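Pulex: questions we keep being asked

We've been running the plate-racking part of Pulex since January, and the same questions come back after every open afternoon. Some answers are less flattering than the project summary. Last changed Friday, June 2, 2023.

What is being claimed, exactly?

That two arms, trained only on demonstrations by people, can put plates upright in an ordinary wire dish rack. The training set is 770 demonstrations. The method, called Bellolum, predicts a short run of movements for both arms at once and then looks again before choosing the next run. That's the claim. Anything you have read about household robots being close is somebody else's.

Why two arms for a one-arm job?

Fair question, and I asked it myself at the first planning meeting. The official answer is that one arm can place while the other steadies or adjusts what is already in the rack. I have seen it do that. I have also seen the second arm hover with its fingers open for a whole trial and contribute nothing. We haven't yet run the one-arm comparison properly, and until we do I'd treat the second arm as a cost with a theory attached.

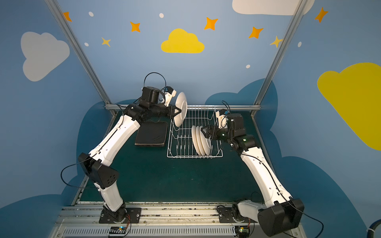 How do you decide that a trial has worked?

A plate counts if it is upright in a slot, let go of, and still standing when both arms have gone back to their rest position. Leaning on its neighbour is allowed. Touching the rack on the way in is allowed too, which I argued against and lost. If you tighten that rule the results get worse, and we should publish both versions side by side.

Does it cope with plates it hasn't seen?

Somewhat. The plain white round ones make up most of the demonstrations, so good results on those tell you very little. Square plates with a floral pattern are a better test, as the corners change where the fingers can pinch and how the plate has to be turned to go in.

In our last unseen-plate test there were 19 trials. That is too few to hang a percentage on, so please stop asking for one. I can say that failures bunched up when the rack was already partly full.

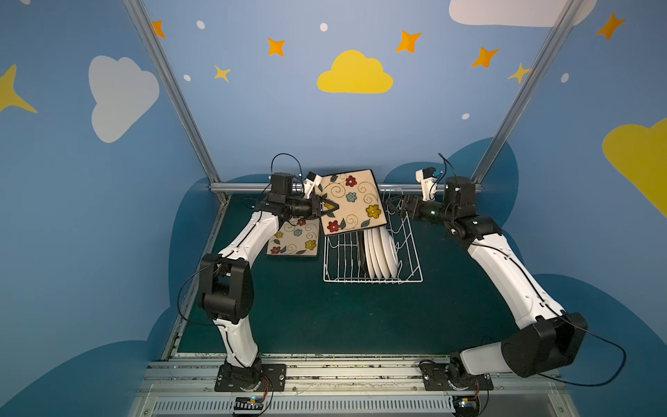

Is it reading the pattern or the shape?

We don't know. Moon, our tool for showing which parts of the camera views affect the next movement, tends to light up along the rims. It also lights up on patches of wall, and people mention that less often when they give talks. I wouldn't lean on those heat maps as evidence of anything until someone has changed the background and run the whole lot again.

Do the wrist cameras help?

Probably more than anything else we've added. With the wrist views switched off, the policy still gets plates to the rack but is noticeably worse at finding a slot. The catch is that we trained with those views on, so switching them off later is an unfair test. A fair one means training again from scratch, and that is waiting for machine time.

They have their own weakness. Close to the rack, a wrist view can be mostly wire and tabletop, and a plate's printed design may be partly hidden behind the prongs.
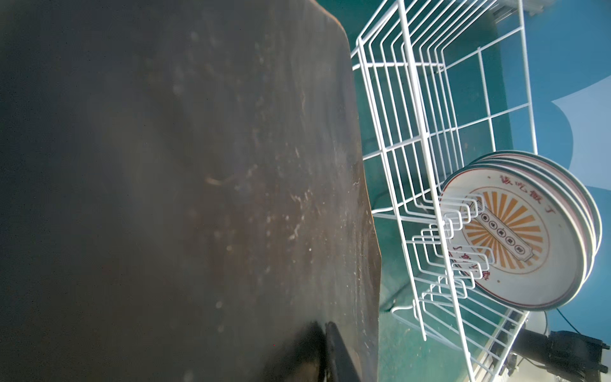 How does Bellolum compare with Jovix?

Jovix is our older baseline, which predicts one movement at a time. Bellolum beats it on our bench. It was also tuned on our bench, by us, for far longer than Jovix ever was. Make of that what you like.

Can I have the data?

Yes, on request, failures included. Leave out the failed runs and you'll get a rosier picture than we did.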